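Home Reviews Grippers Software Bench Notes Contact

Clirell two-finger gripper, first version: keeps its grip when it should let go

I bought the Clirell gripper in May for key-press testing. The job is simple. An arm brings a fingertip down on a keyboard, presses a key, lifts and goes to the next one. I wanted a gripper with a long reach at the tip and a force limit I could set in software, and the Clirell was the cheapest one that listed both.

Fitting it was easy. The plate lined up with the arm flange, the screws were in the bag, and the cable was long enough to leave slack at the elbow. The manual is 11 pages and half of that is a parts drawing. Setup software runs on a laptop and found the gripper on the first try.

For light work it does well. I ran sets of 100 presses on single keys and the tip came down in the same spot each time, close enough that I never hit a neighbor. Noise is low. The fingers have a little side play, less than I expected at this price.

The fault showed up on the third long run. I had set 300 presses on the space bar and the force limit near the low end. Partway through, the gripper stopped answering the controller. The arm did not know this, and it went on with the next downward move with the finger still extended. The tip pushed the space bar to the bottom and kept pushing until the arm's own joint limit tripped. The keyboard survived. The finger pad did not, and I had to replace it.

I got the same result twice more, both times after the gripper had been powered for more than 30 minutes. The cause is in the way it reports faults. When the gripper loses its connection it holds its last position, and the status light stays green. The force limit lives in the gripper, so once it stops talking the limit stops too. The manual does not mention any of this.

Clirell support answered the next morning and sent new firmware. It adds a heartbeat message the arm controller can watch. With that turned on, the arm stops when the gripper goes quiet. It is off by default, and you have to find it under a menu called Extras. I would have put it on page one.

My advice if you own one: update it, turn on the heartbeat, and set a torque limit on the arm as well. Keep your hands off the table during a run. The emergency stop should be within reach of wherever you sit.

I would give it three out of five with the new firmware and one without. 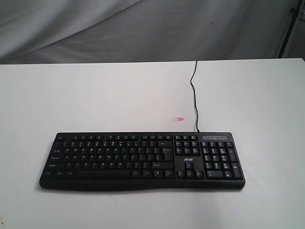
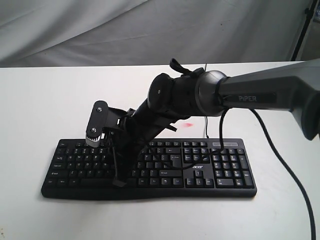
Does the firmware update fix the lost connection itself?
It only makes the arm stop when the connection drops. Mine still loses contact on long runs, and I restart the gripper by hand before going on.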